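Cleaning a Wire Mesh Basket
Posted 7/15/19 by Iqra Mohmand

Fine mesh baskets hold on to dust and fruit residue, mostly along the rim and where the base meets the sides. A quick rinse won't reach either spot.

Empty the basket and shake it over the sink. Fill a dishpan with hot water, add 2 teaspoons of dish soap and let the basket soak for 10 minutes. Work a soft toothbrush across the mesh in both directions, then go once around the rim.
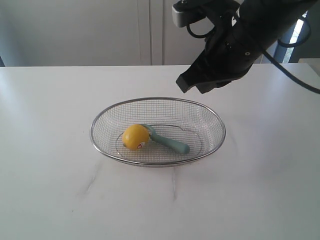

Oval mesh basket with a lemon and a green utensil.

For sticky spots, mix baking soda with a little water, dab it on and wait 5 minutes before brushing again. Skip steel wool, which can scratch the wires and leave bits behind in the grid.

Rinse from the outside in and dry upside down on a towel. Peel produce stickers off before fruit goes in the basket. Lemons keep longer in the refrigerator, so put out only what you plan to use that week.

Next in June's leftover mail: Zhenhua Li asks how to get tea stains out of plastic spoons.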